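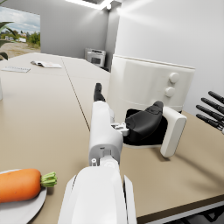 How strict should our rules be for testing a two-armed robot in simulation before it goes near a real kitchen?

Posted by Marrow_and_Peas

Hello everyone, and thank you in advance for reading, as I know I tend to go on. I look after the test procedures for a small group working on kitchen tasks with a two-armed robot. Everything we do at the moment is in simulation: a long table, an air fryer, a plate with a carrot on it, a microwave at the far end. We call the setup Flokari, and the rig it will eventually move to is Flostari.

Our house rule says a task needs 5 clean runs in a row in simulation before anybody may try it on the real arms. I wrote that rule myself back in November and I have grown less and less fond of it. We have logged 976 simulated runs by now, and a "clean" run can still include a finger brushing the side of the air fryer, as long as the carrot ends up where it should. Some of my colleagues think that's fine. I lie awake over it a bit!

So what do other people write down as their pass rule? And do you treat contact with an appliance as a failure, even a light touch?

Kiran Uniyal

Hello Marrow, I had very much the same worry when I started, so please don't lose sleep. What helped us was splitting the rule in two. One part says whether the task got done. The other part says what the arms were allowed to touch on the way, and it's written out per object before the first run. For a scene like yours I'd list the carrot and the plate as "may be touched," the tabletop as "light contact only," and the air fryer body as "no contact" unless the task is to use its knobs. A run has to pass both parts.

I would also write down the second arm. People forget it when it's only waiting its turn. Give it a parking position and fail the run if it drifts out of it -- we found 3 tasks that had been passing for weeks with the idle hand wandering over the work area.

As for 5 in a row, it's a small number if the carrot starts in the same spot every time. Move it around, turn it, put the leafy end the other way, shift the plate toward the table edge. We ask for 74 runs with varied starts and we report every one of them, including the ugly ones. It sounds like a lot, but simulated runs are cheap and you can leave them going over lunch.

One more thing and then I'll stop. Passing in simulation should only earn you a slow first try on the real arms, at reduced speed and force, with a person at the stop button and everyone else outside the marked area. Please put that in the same document as the pass rule so it gets read.

thepsuriya_fan

just do more runs. 5 is nothing

Old Flarkov Hand

I agree with nearly all of what Kiran wrote, though I'd be gentler about the "no contact" list. On the Flarkov project we banned all contact with appliances and ended up with arms taking such wide detours that they ran up against their joint limits, and that brought its own troubles. We settled on a force limit for each object and a note in the log whenever it went past half of that.

Do check how your simulator handles contact, too. Ours let a fingertip sink a little way into a hard surface before it pushed back, so a touch that looked like nothing on screen was a fair shove according to the numbers. Log the force itself and keep the raw files. And put a version number on the scene -- if somebody swaps in a bigger air fryer or moves the plate, your old passes belong to the old scene and the task should be run again.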